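Removing Hard-Water Scale and Oiling Wood in a Small Kitchen

This procedure covers routine maintenance of untreated or oiled wooden kitchenware in an area with hard water. It was written for the kitchen at the Mikthorpe house, where the supply tests at 289 parts per million as calcium carbonate. The steps apply anywhere above the usual threshold for hard water. If your supply is soft, skip the descaling section and go directly to oiling.

What you need

White vinegar, 5 percent acidity
Food-grade mineral oil
Beeswax, unscented
A plastic scraper
Two lint-free cotton cloths
Sandpaper, 220 and 320 grit
A kitchen scale
A heatproof glass jar
A wire cooling rack or two wooden strips of equal height

Do not substitute olive, corn, or sunflower oil. These oils do not cure properly and can turn rancid in the wood. Walnut oil does cure, but should not be used if anyone in the household has a nut allergy.

Step 1. Check the surface

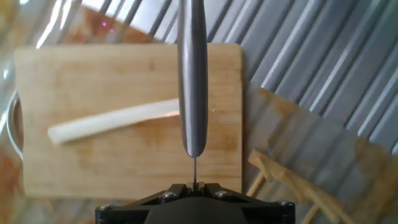 Scale shows on wood as a dull gray or white film, usually heaviest near a sink or wherever water dries in place. Hold the piece at a low angle to a lamp. Film scatters the light; bare wood fibers do not. Run a fingernail across the grain and note any raised fuzz. Light-colored wood, like the cutting board under the knife in the photo, makes film harder to find by eye, so rely on the lamp and the fingernail. Knife marks shallower than a fingernail can catch may be ignored. Deeper ones should be sanded before oiling.

Look at the end grain separately. Cracks start there. A hairline crack shorter than the thickness of the board can be monitored. A crack that runs farther, or that opens when the board is flexed by hand, means the board should be retired or cut down.

Step 2. Descale

Mix one part vinegar with one part water. Dampen a cloth with the solution and wipe along the grain. Leave it on the surface for 8 minutes, then wipe with plain water and dry with the second cloth. Repeat once if film remains. Do not soak the piece. Soaking drives water into the end grain and can open glue joints.

Stubborn deposits can be lifted with the plastic scraper, held nearly flat. A metal scraper leaves marks that trap water later.

Vinegar should not be used on marble, limestone, or other stone containing calcium carbonate. Move the work to a sink or a tray if your counter is one of these.

Step 3. Dry

Stand the piece on edge, or lay it on the cooling rack so that air reaches both faces. A board dried flat on a counter loses moisture from one side only and will cup. Allow a full night at room temperature. In a damp basement kitchen, allow two.

To confirm dryness, weigh the piece in the evening and again in the morning. The Jumira board used as the reference for this page weighs 528 grams when dry. A change of one or two grams between readings is acceptable. If the second reading is lower by more than that, wait another night.

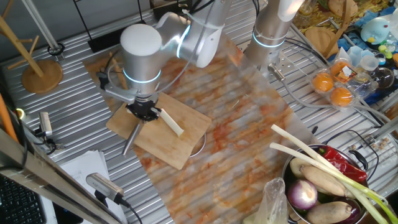

Keep the drying area away from radiators, ovens, and direct sun. Heat dries the outer layer first, and the difference in moisture between the surface and the core is what causes most splits. A small fan on its lowest setting is acceptable if it is aimed past the piece and not at it.

Step 4. Sand

Sand only if the fingernail test found raised fibers or catching cuts. Start with 220 grit, always along the grain, using light pressure. Finish with 320. Wipe off the dust with a barely damp cloth and let the surface dry for an hour.

Thin parts such as dowels should be sanded by hand with a folded strip of paper. Power sanders flatten them.

Step 5. Oil

Warm the closed bottle of mineral oil in a bowl of hot tap water until it pours easily. A temperature of some 40 degrees Celsius is enough. Pour a small pool onto the wood and spread it with a cloth. Coat the faces, the edges, and finally the end grain, which takes up more oil than the rest and may need three coats.

Wait until the surface looks even, then wipe off the excess. Oil left standing stays tacky and collects dust. Repeat the next day on new wood. For wood already in use, one coat is normally sufficient.

Step 6. Wax (optional)

Combine one part beeswax and four parts mineral oil by weight in the glass jar. Set the jar in a pan of simmering water and stir until clear. Never heat wax directly over a burner. Let the paste cool with the lid off, then rub a thin layer into the wood and buff after 20 minutes. Label the jar with its contents and the month it was made.

Racks and drainers

Racks stay damp longer than boards and should be handled on a separate schedule. Water collects at the base of each peg, where the cloth does not reach easily. Use a cotton swab dipped in the vinegar solution, then a dry one. Bamboo takes up oil slowly. Apply less than you would for a hardwood and wipe it off sooner. 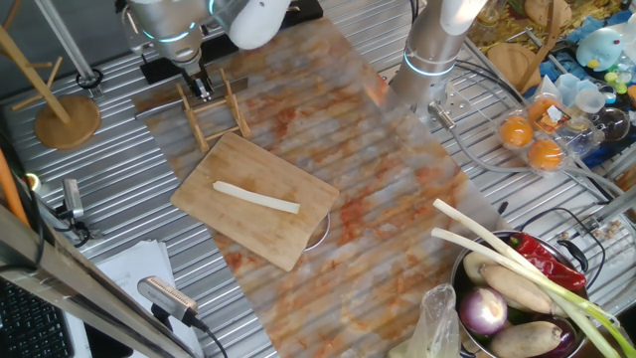
A light wooden dish rack with upright pegs, set on a marble-patterned mat.

Lift the rack once a day and dry the surface beneath it. Dark spots at the feet indicate standing water. Sand them out if shallow, and raise the rack on small silicone pads.

Schedule

Boards in daily use: wipe dry after each wash, oil monthly
Racks: swab weekly, oil every three months
Spoons and spatulas: oil when they look pale
Full inspection: June and December

Revision note: the drying section was rewritten after Ching-wen Lau pointed out that the earlier version gave no method for checking dryness. The weighing method replaces it.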